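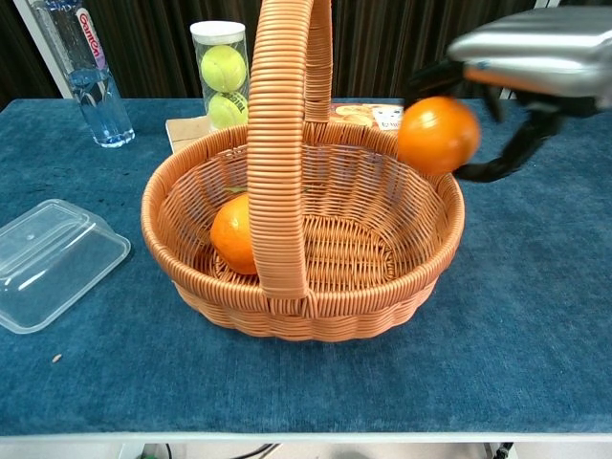
## Baveck open day at the Rumham building – anyone else go?

**torque_tape**

Went to the Baveck open day in Rumham and figured I'd write it up while I still remember it. Doors were at 10 and I stayed until a little after 2. The sign-in sheet at the front had 59 names on it when I left.

First half is a talk upstairs. Skip it if you've read their site. The second half is downstairs, where they let you stand next to the table and watch the two-armed setup handle fruit. The task was oranges and a wicker basket with a tall handle. Orange goes in, orange comes out, start over. They left other stuff on the table the whole time, a water bottle and a snack box and so on, and the arm had to work with that there.

Érica Vasconcelos ran the downstairs part. She came over from the Guimarães office and she was the one person there who answered questions straight. I asked how many picks they had logged on the basket task and she said 1,786, and that she wouldn't give me a success rate because they had changed the grasp settings partway through.

My notes:

- It's slow. Slower than a kid would do it.
- The basket handle is what makes it hard. It's right in the way of a hand coming in from above.
- Only the right hand did any of the fruit work while I was watching.
- Fingers looked fine on the orange. I checked one afterward and didn't find a mark on it.

Happy to answer questions if I can.

---

**millbrook_dan**

I was there for the morning. Agree on the talk. I disagree on the table though, I thought it was pretty tame. Two oranges and a basket isn't clutter. Show me a full crate with stems and leaves and fruit pressed up against the sides and I'll be impressed.

Our packing line has done oranges with suction cups for years and it doesn't take a five minute explanation first.

---

**torque_tape**

Your line doesn't put them in a basket with a handle across the middle.

---

**millbrook_dan**

No, because nobody pays us to.

---

**hexkey_lou**

What are the hands? Drustmont had a fingered hand at their own demo in July and the person running it had to stop and reset it every few tries. If it's the same hand I'm not driving to Rumham for the next one.

---

**torque_tape**

I don't know who makes them. I asked, and Érica said she would rather talk about the control side. Black fingers, silver housing, more of a human layout than a two-jaw gripper. They did reset once while I was there, and that was for a cable they wanted to move.

---

**parsnip77**

I went with my dad, who grows citrus, so this was more his thing than mine. He liked it more than Dan did. What he noticed was the side of the basket. When the hand comes in low the fruit ends up against the rim, and he wanted to know if it knows it's touching the rim or if it's just pushing.
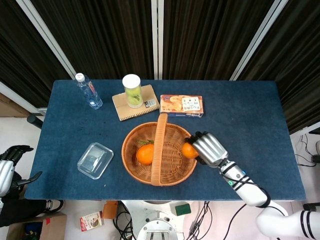
He asked her that and got a good answer. She said contact with the rim is allowed up to a limit and then the arm backs off. She also said wicker is useful for them because it gives a little, and a steel bowl would be worse. Dad wanted to know what happens with soft fruit. They haven't done soft fruit on that table yet. He told her to try persimmons and she wrote it down.

He also thinks the leaf matters. One of the oranges had a bit of green still on top, and in his experience that is the first thing that confuses a sorting camera.

---

**millbrook_dan**

Your dad's right about leaves. We lose more time on that than on anything else. Did she say anything about it?

---

**parsnip77**

She said it hadn't caused trouble. He didn't push.

---

**quietservo**

Question for whoever got closest. Was it running on its own or was someone driving it? The flyer said "demonstration of dexterous handling" and that could be either one.

---

**torque_tape**

Both, at different times. The first 4 runs after lunch were driven by an operator and they said so before starting. After that she said it was running from the trained policy. I have no way to check that from where I was standing, but the driven runs looked different. Quicker to the fruit, and a lot more small corrections once it got there.

---

**quietservo**

Thanks. I wish more places would announce it up front like that.

---

**millbrook_dan**

In the morning they didn't announce it. I asked and was told "a mix." So maybe somebody complained before lunch.

---

**hexkey_lou**

Or maybe you got a different person. Was Érica on in the morning?

---

**millbrook_dan**

No, it was a guy in a Baveck shirt. Fair enough.

One more complaint – the cables. Black cables all over the floor around the base. I know it's a lab but they invited the public in and there were kids there. A strip of floor cover is cheap.

---

**parsnip77**

Agree on the cables. There was stuff on the floor under the table too, boxes and a sponge. We stayed behind the tape so it wasn't a problem for us, but the tape only went along one side.

---

**torque_tape**

I put the floor on my feedback card. Also that the room needs a second screen, because from the back all you could see was shoulders.

Parking, for those who asked me by message: use the lot behind the building. The one in front is for the dentist next door and they do tow. The entrance from the back lot is the gray door and you have to ring.

---

**hexkey_lou**

Did they give a date for the next one?

---

**torque_tape**

Not a firm one. Érica said the Guimarães people want to bring a different table next time, with bowls and lids. You can put your email on the list at the front desk, or I think the form on their site still works.

---

**millbrook_dan**

I'd go back for lids. I'll bring a crate of ours with the leaves on and see if they'll run it.

---

**parsnip77**

Dad says he'll bring the persimmons.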